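Household Contents Insurance and the Valuation of Small Possessions in Brinholm

Final report, Consumer Studies project module
Submitted October 2020

1. Background

Contents insurance pays for the repair or replacement of belongings kept in the home. Most policies set a total sum insured and, within it, a lower limit for any single item that has not been listed separately. The project group examined how well tenants in Brinholm understand these limits, with particular attention to jewellery, watches and keepsakes. The district was chosen for its high share of rented flats and its proximity to the Notham campus.

2. Method

A printed questionnaire was delivered to 510 addresses in January. It asked whether the household held a policy, whether the single item limit was known, and whether any written record of valuables existed. The group also held interviews with 22 tenants who had agreed to be contacted again. Interviews followed a fixed set of questions and no payment was offered. Policy wordings were studied separately, using the standard documents of two local providers, Rai Mutual and Gornora Home.

3. Findings

Few of the tenants interviewed had made an inventory. Those who had done so listed electrical goods and furniture first, and commonly left out jewellery unless a piece had been bought new with a receipt. Inherited items and costume jewellery were usually kept together, and their owners were unsure which pieces had a resale value.

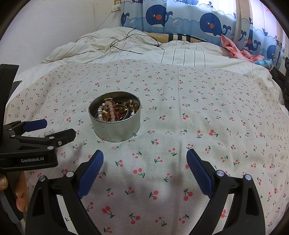
The same uncertainty appeared in answers about the sum insured. Several tenants had accepted the figure suggested when the policy was first taken out and had not reviewed it. One household calculated during the interview that its unlisted valuables came to £2,720, well above the limit for unspecified items in its own policy.

The two policy wordings differed in their treatment of pairs and sets. Gornora Home pays only for the lost part of a set, while Rai Mutual will consider the whole set if a matching replacement cannot be found. None of the tenants interviewed was aware of such a clause.

4. Limitations

The interview group was small and drawn from one district. The findings should not be applied to owner-occupiers, whose cover is often sold together with buildings insurance.

5. Recommendations

The group recommends that the tenants' advice leaflet be extended to 4 pages, with a blank inventory form and a plain explanation of single item limits. Tenants should be advised to photograph valuables, to keep any receipts and valuations with the policy, and to check the sum insured at each renewal. A draft of the form is attached as Appendix B.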